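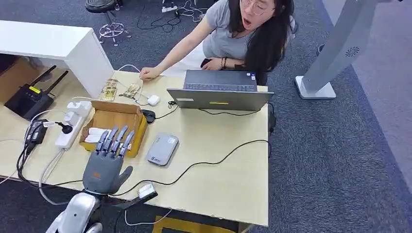 Soporte > Teléfonos > Batería y carga

La carga se detiene en el 80 % después de actualizar el Pluteo

Estado: resuelto
Producto: Forsberg Pluteo
Versión del sistema: 203
Abierto en enero de 2026

Descripción del problema

Desde que instalé la versión 203, el teléfono deja de cargar al llegar al 80 %. El icono del rayo sigue en la barra de estado, pero el porcentaje no sube aunque lo deje enchufado toda la noche. Con la versión de diciembre llegaba al 100 % sin problema.

He probado con el cargador original y con el de una tableta. También con dos cables distintos y en otro enchufe. La opción "Límite de carga" aparece desactivada en Ajustes. He reiniciado tres veces. No quiero restablecer el teléfono de fábrica si se puede evitar, tengo ahí la aplicación del banco y cuesta volver a darla de alta.

Respuesta de soporte (Hjørdis Sandberg)

Gracias por el detalle. Antes de pensar en la batería, necesito tres datos:

1. Si tiene instalada la aplicación Merno o cualquier otra que gestione la energía.
2. Qué mensaje sale en Ajustes > Batería > Estado con el cable conectado.
3. Si el porcentaje sube cuando carga con el teléfono apagado.

Respuesta del cliente

Merno sí está instalada, la versión 104. La uso para programar la carga nocturna. En Estado pone "Carga en pausa por una aplicación". Apagado llega al 100 %, lo he comprobado esta tarde.

Respuesta de soporte (Hjørdis Sandberg)

Si carga completo estando apagado, la batería y el conector quedan descartados. El mensaje indica que la pausa la pide Merno. La versión 203 cambió el permiso de control de carga y las reglas creadas antes de la actualización se quedan activas, aunque en Ajustes el límite figure como desactivado.

Siga estos pasos en este orden:

1. Abra Merno y borre la regla de carga nocturna. Desactivarla no basta.
2. Vaya a Ajustes > Aplicaciones > Merno > Permisos y retire "Control de carga".
3. Active el límite de carga en Ajustes > Batería, espere un minuto y vuelva a desactivarlo.
4. Reinicie y conecte el cargador original.

No hace falta restablecer de fábrica ni borrar datos.

Respuesta del cliente

Hecho. En el paso 2 el permiso salía en gris y no me dejaba tocarlo. Forcé la detención de Merno y entonces sí. Después de reiniciar ha pasado del 80 % y ha llegado al 100 %. ¿Puedo volver a crear la regla?

Respuesta de soporte (Hjørdis Sandberg)

Por ahora no la cree. He pasado el caso al equipo de Batatville con su nota sobre el permiso en gris, que no teníamos registrada. Mientras tanto puede usar la carga programada del propio sistema, en Ajustes > Batería > Horario.

Cierro el ticket. Si el problema vuelve, responda en este mismo hilo y se reabrirá.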